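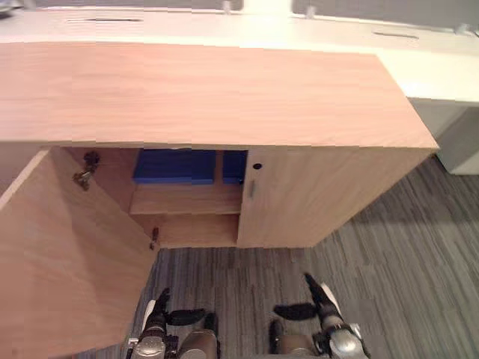

Keeping Concert Tickets, Programs and Records in Good Shape at Home
by Liya Tekleab

My husband and I have been going to shows since before we were married, and for most of those years every ticket stub, program and set list we brought home went straight into a shoebox. When I finally sat down one rainy March to sort through it, half of the older stubs had faded to plain white paper. I could have cried! So I've learned a few things since, mostly the hard way, and I'm glad to pass them along.

Ticket stubs
Many stubs are printed on thermal paper, the same kind you get from a cash register, and heat and sunlight will wipe them clean. Scan or photograph them the week you get home. Then slide each one into an acid-free sleeve and keep it somewhere dark. Please don't laminate them (I did this to my stub from the Lomlow and the heat turned it gray from one end to the other).

Programs and posters
Programs can stand upright in a magazine file as long as they're snug enough not to slump. Take out the staples if they've started to rust. Posters that have been rolled up for ages should be laid face down on a clean sheet and weighted at the edges with books for 4 or 5 days. Go slowly with the old ones, they crack along the roll. My big one from the Macapagal summer series took a whole week and still has a little curl at the bottom, which I've decided I can live with.

Records
Always upright, never in a stack, and not packed so tight that you have to tug. Keep them off any wall with a radiator behind it. A crate of 105 albums is heavier than you'd think, so fill the lowest shelf first and check that it isn't bowing. Dust with a carbon fiber brush before you play, and swap out the old paper inner sleeves for lined ones when you get the chance. I bought a pack of 1000 with my sister and we're still working through it.

T-shirts
Wash them inside out in cold water and hang them up to dry. The Stirkora tour shirt I wore to death went through the dryer every time and the lettering came off in flakes. My Hivholm one has only ever been on the line, and it still looks lovely.

Wristbands
Snip the fabric ones at the clasp and keep them flat in an envelope, with the name of the show written on the outside in pencil. The paper ones get sticky, so put a bit of wax paper between them.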